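The dishwasher in this house was dead when we bought it, and I have been washing up by hand ever since. We pulled the machine out in April and put shelves in the gap. People keep asking when we're getting a new one. We aren't, at least for now, and I've ended up with some opinions about plates as a result.

Most of what we eat off is second-hand. The good op shop in Borkville has a back shelf of single plates, the survivors of other people's dinner sets, and they go for $2 each. I like them better than a matching set. If one breaks, I'm sorry about that plate and nothing else. 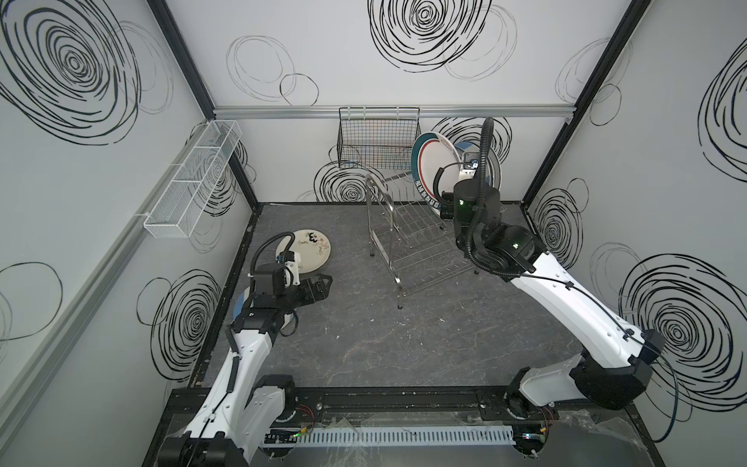
*By Valentina Valdebenito | 2019-06-04 | Filed under: Kitchen*

## What I look for in an odd plate

Weight first. A thin plate feels nice in the shop and chips in a month. I pick it up by the rim with one hand, and if my wrist notices, that's usually a good sign.

Then the foot, the raised ring underneath. If it's unglazed and rough it will scratch whatever it's stacked on. I had a heavy stoneware plate that ruined the glaze on two others before I worked out where the grey marks were coming from. You can smooth a rough foot with wet-and-dry paper. I use 300 grit if I have it, under a dribble of water, and it takes a few minutes.

Decoration matters more than I used to think. If you can feel the pattern with a fingernail, it's sitting on top of the glaze and will wear off with scrubbing. If the surface is smooth over the colour, it will probably outlast you. Gold rims I leave on the shelf. They can't go in the microwave and I will forget.

Crazing, the fine network of cracks in old glaze, is fine on a display plate. I don't eat off it. Damián says I'm fussy and his grandmother's plates were all crazed. His grandmother's plates are in a box in our garage and he is welcome to them.

## The washing up

My order is glasses, cutlery, plates, pans. I've tried soaking the cutlery while I do the plates and all that happens is I lose a teaspoon under the suds and tip it down the sink with the water.

The water should be as hot as you can stand with gloves on. I change it once, before the pans. I used to feel guilty about the second sinkful, so I put a bucket under the tap while it's running cold and that goes on the lemon tree.

I gave up on sponges last winter. A brush dries out between uses and doesn't smell. For baked-on stuff, bicarb and a bit of patience. I leave it 15 minutes and most of it lifts.

Rinsing is where our household divides. I rinse everything. Damián was brought up to let the suds slide off and dry with a tea towel, and he'll tell you it never hurt him.

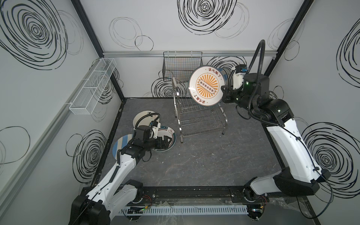 *Page last changed: 2 additions to the section on racks, and a spelling fix.*

## Racks

I have owned three. The first was bamboo, and it went black at the joints before the year was out. The second was coated wire. The coating split where the plates rub, then rust came through and left little brown dashes on everything white. The current one is stainless steel and cost $40, more than the other two put together, and it's still going.

Additions, as promised:

- Check the gap between the prongs before you buy. Our pasta bowls lean in most racks and fall onto each other. Take a bowl to the shop with you. The staff have seen stranger things.
- If you have hard water, wipe the rack down with white vinegar every couple of weeks. The white crust comes off easily when it's new and not at all when it's old.

Big plates go at the back and small ones at the front, so you can reach over. Leave an empty slot between dinner plates if you've got the room. They dry in half the time, and you don't get that ring of water caught behind the rim that runs down your sleeve when you put them away.

Max Pereyra wrote in to say he doesn't own a rack at all and uses a folded towel on the bench. I did that for a while. It works for up to two people, provided neither of them bakes.

I've still got a drawer of chipped plates I can't bring myself to throw out. Two are already under pot plants. If anyone in town is doing mosaics, get in touch and you can have the rest.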